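Hanging a rope loop from a sloping attic ceiling
Home and Repair > Walls and ceilings
Posted by Culutari, 29/07/2026

Hello all. I rent the top floor of a house in Vestmont and my ceiling goes down in a slope on one side. I would like to hang a loop of thick cord from it, to hold a plant pot of 2 kg. My neighbor says never put a hook in a slope. Is he right? The landlord allows small holes if I fill them when I move out in August. I have a red loop in mind, of this kind of shape: 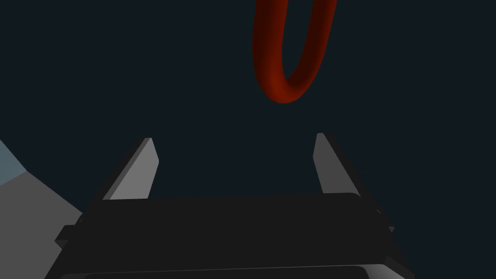 2 replies

Marino41
Your neighbor is too strict. Find the rafter with a stud finder, or knock and listen for the dull sound. Drill a small hole first, then turn in a screw hook by hand. The hook should go into the wood, not only into the drywall. I hung a lamp like this in 2 rooms and both are still up.

Berico1116
I agree with the rafter, but please think also about the angle. On a slope the load does not pull straight along the screw, so a short hook can bend a little each month. I would take a longer one with an eye that is closed – an open hook lets the cord slip when somebody bumps the pot.

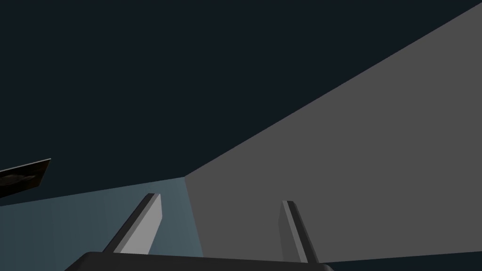 Color is another thing people forget when they patch a ceiling. Buy the filler and a small can of paint before you drill, and test the paint in a corner. Where two flat areas meet in different shades, like the gray one and the blue-gray one in my picture, a wrong patch near the seam is seen quickly. Keep your hole well away from such a line if the rafter permits it. And water the plant in the sink, then let it drip before you hang it again.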